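14 Nov 2025

Coating notes, batch two of the Gornow black

Okay, so the second batch came out of the furnace this morning and I'm in a much better mood than I was all last week! The substrate is the same etched foil as before, but I swapped the Tremitz rinse for plain deionized water and gave it twice as long to dry. No flaking at the corners this time. I even tapped the holder on the bench (gently, don't yell at me) and nothing came off on the paper underneath.

Reflectance is still the annoying part. The Mandagi meter bottoms out before we get to anything interesting, so all I can really say is that both coupons read zero and the old painted reference doesn't. We need time on a better instrument, and the first open slot I can find is in January. I put our name down for it. If somebody wants to trade for an earlier one, please say so.

I ran the heat soak at 330 C instead of 200, mostly to see if the layer would hold. It did, or at least it looks the same to me under the scope - same fuzzy carpet, same little bald patch near the clamp. The bald patch bugs me. I think the clamp is shading the gas flow, and I want to try hanging the foil from a wire next time.
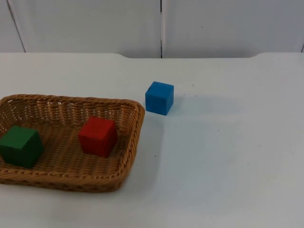 Basket and cubes, white tabletop.

Back to the foil. The roll we're using is lot 937 and there's maybe enough left for one more decent run, so please don't cut squares off it for anything else. The newer roll has a shinier side and a dull side and I haven't worked out which one takes the etch better. I'll do one of each and label them properly, with a real pen, not the pencil that rubbed off on the last set.

Other thing: the Zirkurham folks want a sample for the inside of their telescope baffle. I said yes in principle, but a baffle gets bumped and wiped, and this stuff hates being touched. One fingerprint and you've got a shiny spot forever. I told them to think about a recessed mount and they're going to send a drawing.

Furnace is off, argon is closed at the wall. Coupons are in the lidded box on the top shelf, black side up. Wire hanger test is next, then the two sides of the new roll.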